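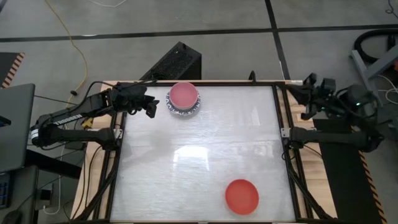 Looking after sequins and party dresses

Most of the advice on this comes from people selling sprays. I've ruined enough frocks to have views of my own.

Freezing a dress to freshen it. Doesn't work. You get a cold dress that still smells of the party. Hang it inside out by an open window overnight.

Hairspray on ink. Modern hairspray has little alcohol in it and leaves a sticky ring. Plain surgical spirit on a cotton bud, after a test on the hem.

Vodka in a spray bottle. Fair enough for the armpits of a lined jacket. Keep it off silk.

Sequins in the machine. The label may say 30, but I wouldn't. Cool water in the basin, 20 minutes at most, then roll it in a towel. Never wring.

Steamers. Nevzat Avcı, who alters my hems, won't let one near plastic sequins, as they curl. My 2000 watt Cendach did precisely that to a sleeve last January.

Loose threads. Pull them through to the back with a needle and knot. Clear nail varnish cracks.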